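Table & Linen Talk > Fabric and Vinyl > Keeping cloths from sliding

koskela_k
I have a light blue tablecloth with green leaves and little orange berries on it, bought at Rusico. It goes on the craft table where the kids dump everything. The top is slick and the cloth creeps every time somebody leans on it. What do you use underneath? I don't want to pin it.

Dorrit80
Non-slip mesh, the kind for rugs. Cut it two inches short all the way around. Mine came from Flemetti and has been down since November.
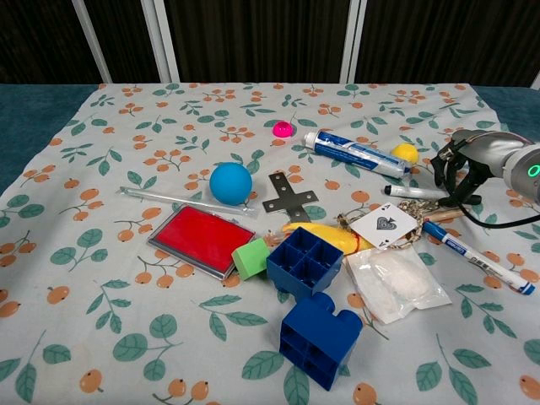
1 min read

koskela_k
There's teal showing on both sides, more on the left, so maybe the cloth is also too small? The stuff on it is the usual: blue rubber ball, toy bricks, stamp pad, an ace of spades from some deck.

Orvokki Kemppainen
The size is fine for a work table. I would move the red stamp pad before anything else. Ink goes straight through a printed cloth and you won't get it out with regular detergent. Put it on a tray.

Dorrit80
Depends on the ink. Washable ink comes out in cold water if you get to it the same day.

Orvokki Kemppainen
Not in my experience. I have a cloth with a red square on it from "washable" ink.

clulum444
I don't agree on the mesh. It leaves a waffle pattern in thin cotton and you feel it when you write. I use table clamps, four of them, and take them off for washing. The metal bracket next to the blue ball would worry me more than the ink. Those corners snag.

koskela_k
Clamps get in the way of the chairs. I'll try the mesh first and put the pad and the bracket in a box lid.

Dorrit80
Wash the cloth before you cut the mesh. Mine shrank an inch.

Contact us | Terms | Back to top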